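任务板操作台的二期采购：先算工时，再谈机械臂型号

Grerside 的自动化实验室在今年三月提交了二期设备申请，目标是把单工位的操作测试扩到双工位。申请书在内部评审中改了几稿，金额没有太大变化，科目结构却几乎重写。本刊就预算编制、选型和排期，采访了该实验室负责设备规划的工程师。按照受访者的要求，文中不出现姓名。

从一期说起

一期工位的核心是一台双臂平台、两套末端执行器和一块可拼接的任务板。受访者说，一期的钱主要花在本体上，配套部分当时只列了一行“附件及安装”，后来所有的麻烦都从这一行里出来。

“附件这一行里塞了支架、线缆、夹爪手指、任务板、工控机，还有两次上门调试。财务问哪一项超了，我们答不上来，只能回去翻采购单。”

按一期的教训，二期申请书把设备拆成四个科目：本体与控制器，末端执行器，被操作对象，集成与维护。每个科目单独报价，单独留余量。受访者认为科目拆分本身不省钱，但能看出哪一块的价格是真的谈过，哪一块是照着目录抄的。

“本体的报价我们问了三轮，被操作对象一轮都没问过，直接用了一期的发票。评审第一次退回来，退的就是这一项。”

负载、行程和线

谈到选型，受访者没有先谈品牌，而是先谈了工作内容。二期的主要任务是小件操作：按按钮，推滑块，插拔带插头的软线，拧小旋钮。力都不大，对末端姿态的要求却不低。

“样本上第一行写负载，第二行写重复定位精度，大家都习惯看这两行。我们这个任务，负载基本用不满。真正卡住的是腕部能不能在板面前方转过来，转过来以后线会不会绷住。”

线缆走向在申请书里占了整整一节。一期最初采用外走线，线束用扎带固定在连杆上，手臂收回时线束弯曲半径偏小，外皮磨损得快。二期在询价文件里写明了腕部以后的线束长度、最小弯曲半径和更换周期，要求供应商逐项答复，不接受“按标准配置”这样的回答。三家供应商里有一家没有答复，被直接排除。

另一个写进询价文件的要求是双臂的工作空间重叠区。任务板只有一块，两只手都要能到达板面，又不能互相挡住。受访者说，单臂的可达范围图从官网就能下载，重叠区的图却要供应商专门做。

“我们要求他们把板子的尺寸和倾角放进仿真，给出两只手同时到位时的最小间距。这个活他们要花两三天，有的愿意做，有的不愿意。愿意做的那家最后报价高一些，我们还是选了。”

夹爪：按手指买，按本体付钱

末端执行器的预算，受访者形容为“最容易买少的一项”。二期为两只手配了不同的夹爪，其中一套沿用一期，另一套新购。新购的型号由 Fudden 供货，本体价格与一期接近，差别在手指。

手指是消耗件。操作插头和按钮时，指尖反复接触硬质塑料和金属，内侧面的磨损会改变夹持位置，标定数据随之漂移。一期没有备件预算，手指坏了走零星采购，单次审批要等两周，工位也停两周。

“一副手指的钱，远远不到工位停两周的成本。可是预算表上看得见手指的钱，看不见停工的钱。”

二期改为按年度耗量列支，每副单价 292 元，和夹爪本体一起签框架合同，随用随领。指尖形状也在合同附件里固定下来，包括斜面角度和内侧的凹槽尺寸。受访者解释，一期中途换过一次指形，之前录下的操作轨迹大部分要重新验证，这笔工时当时没有地方报。

是否考虑自制手指，评审时也有人问过。实验室有打印设备，单件材料费很低。受访者的答复是样件可以自制，批量用的仍然外购，理由是批次间的尺寸一致性。申请书里为自制样件单独留了一小笔材料费。

任务板的账

被操作对象这一科目，二期只有一项大件：任务板。一期的任务板为拼接式，各功能面板分块制作，再拼成整板。二期计划增购一块同规格的，放在第二工位。

单块报价 3448 元，由 Skustport 供货。评审意见认为这个价格偏高，板上无非是按钮、滑块和插座，自己买元件拼一块，材料费不到一半。受访者承认材料费的估算没有错，但提出了另外两项成本：装配工时，以及两块板之间的差异。

“按钮的行程差一点，滑块的阻尼差一点，人用手感觉不出来，力控的参数就要分两套。两个工位的数据放不到一起，第二个工位就白建了。”

最终方案保留外购，同时把面板列为可单独更换的备件。插拔类面板的寿命最短，插座松动以后整块板不必报废，换一块面板即可。备件清单按使用频率排列，带线的面板排在最前，按钮面板次之，显示屏排在最后。

板子的安装方式也影响预算。一期最早把板平放在台面上，腕部要向下折，肘部容易碰到桌沿。后来改为倾斜安装，支架另行加工，墙面一侧留出间隙。二期的支架随板一起报价，倾角固定，不再做可调结构。受访者的说法是，可调支架调过一次之后就再也没有人动过，锁紧件却要定期检查。

照明在一期没有列支。任务板正对顶灯时，圆顶按钮的表面有反光，腕部相机的曝光要反复调整；台面一侧又偏暗，线缆和台面的颜色分不太开。二期增加了两盏可调角度的漫射灯，总额不大，归在集成科目下。 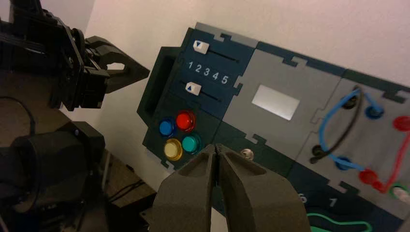 集成、软件与人工

第四个科目是集成与维护，也是评审中争论最久的一项。供应商的集成报价通常按项目打包，实验室要求改为按人日列出，安装、标定、联调、培训分别计价。

“打包价看起来便宜，因为里面没有写返工算谁的。按人日报，返工就有单价。”

标定是人日最多的部分。双臂之间的相对位姿、腕部相机与夹爪的关系、任务板在工位坐标系中的位置，都要分别标定。更换手指、移动支架、拆装面板之后，其中一部分要重做。二期合同把重新标定的流程文档列为交付物，由实验室人员独立完成一遍才算验收。

软件方面，实验室沿用内部项目 Shezi 的任务调度模块，不另购授权。受访者提醒，不买授权不等于没有成本，Shezi 目前只支持单工位，扩到双工位需要改接口和日志格式，这部分工时按内部人力折算，写进了申请书的附表，不占设备预算。年度运行费另计，其中电费和耗材合计一些 3000 元，由实验室日常经费承担。

排期与付款

二期的采购分两批下单。第一批是本体、控制器和夹爪，交货周期长；第二批是任务板、支架和灯具，等本体到货日期确认以后再下。受访者说，一期是同一天下的单，任务板先到，在库房里放了一个季度，开箱时保修期已经过去一截。

付款节点与验收挂钩。到货付一部分，联调通过再付一部分，尾款留到连续运行测试结束。连续运行测试的内容写得很细：推滑块、按按钮、插拔软线各执行规定的次数，中途允许人工复位，但每次复位都要记录原因。供应商最初不同意把插拔列入测试，认为成功率取决于实验室自己的程序。双方最后商定，插拔项目只考核设备是否报错和停机，动作是否成功由实验室自行评价。

被问到余量应该留多少，受访者没有给出统一比例。本体部分价格透明，余量可以压得很低；集成部分不确定因素多，余量要留足，并且写清楚动用条件。

“评审怕的是一笔没有名字的钱。写清楚什么情况下用，用在哪里，没用完怎么退，一般都能过。”

没有列进去的部分

有几项需求在最后一稿中删掉了。一是第三台备用控制器，理由是供应商承诺的更换时间可以接受。二是腕部力传感器的升级，现有型号能满足按压和推动，插拔时的分辨率略显不足，准备先看一年的数据。三是移动底座，二期两个工位都固定在台面旁，暂时用不上。

受访者对第二项有保留意见。插拔软线时，插头与插座之间的对准误差主要靠顺应控制来吸收，传感器分辨率不够，就只能放慢速度。速度慢，单位时间得到的有效数据就少，折算下来未必省钱。申请书的备注栏里写了这一条，下一年度申请时会再提。

供其他单位参考的询价文件模板，实验室已经整理出一份，去掉了价格和供应商信息，目前在内部使用。模板的第一页不填设备参数，只填任务：操作什么对象，动作有哪几类，每天运行几个小时，换型多久一次。参数从第二页开始。

采访日期：2025年6月11日，星期三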